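Nodora opens the doors on a small kitchen for people who eat at odd hours

For immediate release, December

SKEDESHAM. I've been asked to keep this to one page and I've already failed, so let me get the news in first. Nodora's shared kitchen on the Brakach side of Skedesham is open again to every tenant in the building, from six in the morning until ten at night, and you don't need to book it, sign for it or bring your own mug (though please do, the mugs are dreadful).

The old arrangement was two kettles on a filing cabinet in the corridor. I grew quite fond of them. But there are 269 people with a key to this building now, a good many of them on shifts, and what I kept hearing was that they wanted somewhere to heat up last night's dinner without walking down to the garage on the ring road. They weren't after a canteen, or a coffee bar with a chalkboard. A counter, a window, a microwave and somewhere to put your lunch down was the whole of the request, and it came up so often that I began writing it on the top of my notes before the meetings started!

So we found the money. The fit-out came to £3,398, paid by Nodora, with the fitting done by Wallner, the joiners two streets over, who also did our front door. I know that sum won't make anybody's eyes water, and in a press release I suppose I should be calling it an investment. It's a kitchen. It went on the worktop, the plumbing, the sockets, a lot of sealant and one very long argument about where the bin should live.

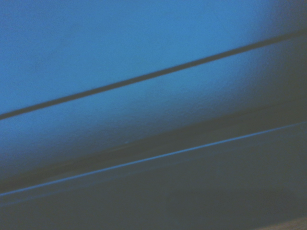 The bin lives by the door, in case you were wondering. I wanted it under the window and I was outvoted.

What I like best is how quickly the place has filled up with people's bits and pieces. When we drew the plans it all looked terribly neat, with a clear worktop and everything put away, and I think we all knew that wouldn't last past the first breakfast. Porridge has been the great surprise. I had us down as a toast building, and yet the instant oats come in by the armful, and people stack the cups up beside the microwave ready for the morning. Leftovers are the other big one. If it's in a tub with a lid on it, somebody in Skedesham has brought it in, and I've smelt some lunches at half past eleven that made me go and eat my own an hour early.

We've kept the house rules short because long ones never get read. Put a label on your box if you want to see it again. Cover your food in the microwave, soup especially. Fruit left on the counter is yours until the evening clean, and after that it goes in the sharing bowl by the lifts. Wipe up what you spill. If you bring takeaway in, the empty container goes home with you or into the recycling, and it does need a rinse first (I'm looking at the second floor here, with love).

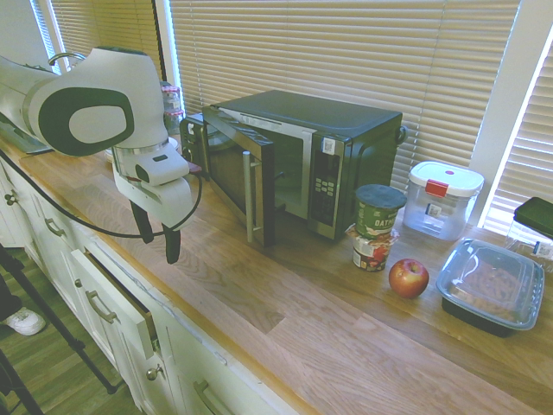

The author
Kitchen and Tenant Services Lead, Nodora

I should say a word about the microwave, as it had more meetings than anything else. There was a strong feeling that we should have two of them, and an equally strong feeling that two would eat up all the room you need for chopping an onion or opening a box of noodles. We went for one, on the worktop in front of the window, with its buttons down the right-hand side and a proper handle on the door. I'm a big believer in a handle. The one we had in the old office opened with a push button that stuck, and I spent a good part of one winter getting into it with a teaspoon.

If the queue at lunchtime gets silly we'll look at it again in the spring. So far it's been fine, and a bit of waiting does mean that people from different floors end up chatting. I've met more of my neighbours over reheated pasta than I ever did in the lift.

Tenants who haven't been in yet can just turn up. Your ordinary door key works, and the light switch is on the left as you go in, lower than you'd expect. There's shelf space for dry goods in jars and boxes, first come, first served, and I'd ask you to keep it to what you'll really get through in a month. Anything without a name on it gets moved to the sharing shelf at the end of each month, and I'm the one who does the moving, so complaints can come straight to me.

We're also putting on a soup lunch later in December for anyone who works in the building or lives on the Brakach side. It runs from noon until two, it's free, and there'll be a vegetable one and a not-vegetable one. Bring a bowl if you have one you like. Local press are very welcome and will be fed.

Notes for editors

Nodora runs shared workspace in Skedesham. The kitchen is on the ground floor, with step-free access from the car park. For visits, or to ask about the soup, please contact the Nodora front desk between nine and five.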